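Filed under: Student Builds > Arms & Manipulators

gurkau_kid
Our club picked bowl stacking for the July showcase at Ekulcombe and I'm already regretting it a little. The arm grabs a bowl fine, carries it over fine, then lets go too high and the whole pile slides. Anybody done this with a small team? We've got 10 people but only three of us touch the code.

truto9
Lower your release point. We had the same thing with cups, and dropping it 9 mm fixed most of it for us.

rommel_g
I'd look at the grip before the height. If the bowl hangs at an angle in the fingers it's going to land at an angle — doesn't matter how low you go.

truto9
Eh, disagree. A bowl is round, it'll settle by itself if you're close enough.

rommel_g
Not if the one under it isn't centered! Mr. Navarro made us log 28 tries last year and the tilted ones were nearly all misses. Ask me how much I loved that spreadsheet.

gurkau_kid
OK so I'm going to try both, grip first. Top view of our table, green cloth and all:
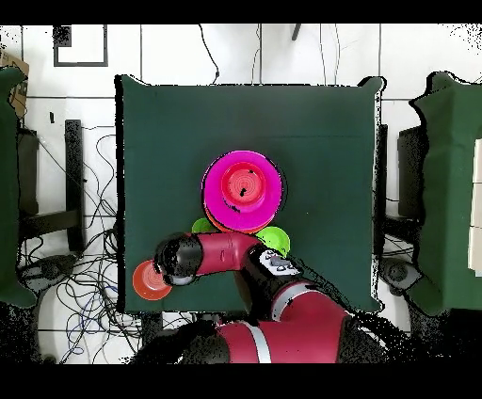
Bowl in the gripper at left, stack in the middle.

truto9
Your stack isn't lined up, look at the lime green rims poking out at the bottom. I'd still go lower.

rommel_g
Ha, that's my point about centering though. Start with just two bowls and slow the wrist down — you can speed it up again later.

gurkau_kid
Two bowls it is. Will post numbers after practice.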